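Gumbridge Cell Users' Group
Minutes of the meeting on safe working practice and the bin-picking rules
Sep 25, 2022

Present: Hannelore Kofler (chair), Dewan (cell programming), Lasto (maintenance), Rasov (safety rep, also minutes, having arrived last).
Apologies: none received. One would have been nice.

1. Previous minutes

Accepted with one correction. The previous minutes had Lasto "agreeing" to rewrite the lockout procedure. Lasto would like it recorded that he nodded, and that he was reaching for a biscuit at the time. The chair ruled that a nod is a nod. The lockout procedure remains with Lasto.

2. Rule book, draft 2

Hannelore tabled draft 2 of the house rules for the arm. It runs to 36 rules. Draft 1 had more than 100, several of which were the same rule in a different mood.

Dewan asked whether anyone had read draft 1. There was a short silence, which the minute-taker has been asked to describe as thoughtful.

The following were agreed without much fuss:

Rule 1. One person holds the teach pendant, and that person is the only one who says "moving". If you aren't holding it, you can say "stop" as often as you please.

Rule 2. Hand-guided or jogged moves near the bin are done in reduced-speed manual mode. Being in a hurry is not a mode.

Rule 3. Anyone may stop the cell. No explanation is owed at the time. An entry in the log is owed before lunch.

Rule 4. After any stop, the person restarting walks the whole perimeter first. Dewan asked if a good look from the chair would do. It would not.

Rules 5 to 11 cover who may enter the cell and under what conditions. Passed as written, apart from the spelling of "authorised", which had been done three ways.

3. Risk assessment

Rasov reported that the risk assessment still describes the gripper we used before this one. The fingers are a different shape, the reach is different, and the pinch points have moved. The assessment is otherwise a fine piece of writing.

Hannelore reminded everybody that a change of tool means a new look at the hazards, even if the new tool is "basically the same", a phrase that has now been struck from the change form. The form will ask instead what is different, with a space big enough to answer properly.

Dewan raised payload data. The load figures for the tool are entered in the controller and are right, but the printed sheet on the cabinet is out of date. Lasto offered to take the printed sheet down. Hannelore suggested he replace it. Lasto agreed, verbally this time.

Action: Rasov to redo the gripper section. Lasto to replace the cabinet sheet.

4. The log

The log now stands at 726 entries. Rasov has read all of them and would like some sympathy. The main findings:

- A great many entries say "stopped, restarted, fine". Fine is not a cause.
- Missed picks are being logged as faults by some people and not at all by others. From now on a missed pick gets a tick on the tally page. A collision of any sort, however gentle, gets a full entry.
- Somebody has been drawing a small duck beside the good days. The meeting had no objection to the duck but asked that it be kept out of the cause column.

Action: Dewan to add a cause list to the log so people can pick one. "Gremlins" will not be on it.

5. Bin and bar practice

This took the longest, as it always does. The bars are the test parts for the picking work, red and green, and the bin rules are where draft 2 departs most from what people do of a morning.

Dewan argued that the bars should be tipped in any old how, as the whole point is to pick them out of a mess. Rasov argued that a mess is fine so long as it's the same bin in the same place. They were found to be agreeing, and had been for some time.

Agreed wording:

Rule 19. The bin is clamped before the arm is enabled. Check the clamp by hand. A look doesn't count.

Rule 20. If the bin has shifted, the pick positions are suspect until they've been checked again at low speed.

Rule 21. Bars may lie in any arrangement, including against the walls and beside each other. Do not tidy them for the robot. It won't thank you and the results will be rubbish.

Rule 22. Do not reach in to straighten a bar while the arm is enabled. This rule is to be in bold. Hannelore asked if it could also be in larger type. It can.

Rule 23. Approach paths near the sloping walls are to be tried with the fingers well clear before being run at working height.

Lasto asked whether marks on the bin floor should be logged. After discussion, no: the floor has plenty already, and we'd be at 727 by teatime. A new dent is another matter.

6. Cables and things hanging off the wrist

Lasto went through the dress pack. The yellow cable and the black ones share a route around the wrist joint, and the black ones then spread out in loops on their way to the tool. He wants the slack checked at the far ends of travel and not only in the pose where it looks nice.

Dewan said slack is needed or the wrist can't turn. Lasto said he knew what slack was for. The chair moved things along.

Agreed wording:

Rule 27. Before the first run of the day, jog the wrist slowly through its working range and watch the cables, not the fingers.

Rule 28. Any cable that catches, rubs or pulls tight stops work until it's been rerouted. Tape is a temporary measure and gets a date written on it.

Rule 29. The cables are looked at with the tool over the bin, as that's where it spends its life. 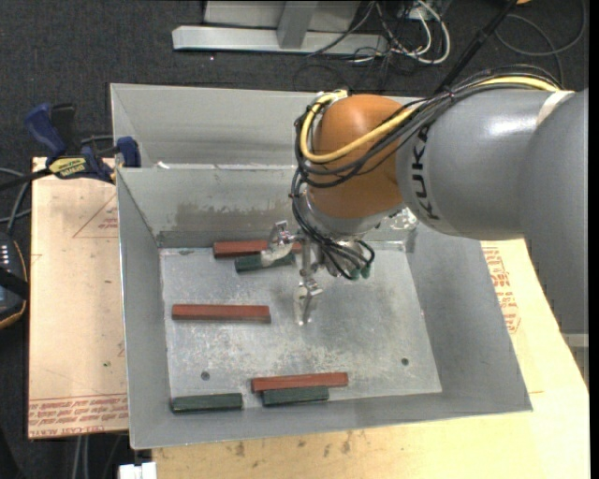 7. Training

New starters will be walked through the rules by someone who has read them. This narrows the field. Hannelore and Rasov will share the job until Dewan has finished draft 2, which he says is on his bedside table.

Refresher training to be held in January. Lasto asked if those who wrote the rules could skip it. They could not, as they are the ones who know where the gaps are.

8. Any other business

The pendant goes back on its hook at the end of a session. This is rule 34 and was also rule 12, rule 40 and rule 71 of draft 1.

Dewan asked for a better chair at the cell. Referred to nobody in particular.

Rasov asked that someone else take the minutes next time. Noted, by Rasov.

Actions carried forward
Lasto: lockout procedure; cabinet sheet.
Rasov: gripper section of the risk assessment.
Dewan: cause list for the log; read draft 2.
Hannelore: larger type for rule 22, then circulate draft 3.

Meeting closed when the biscuits ran out.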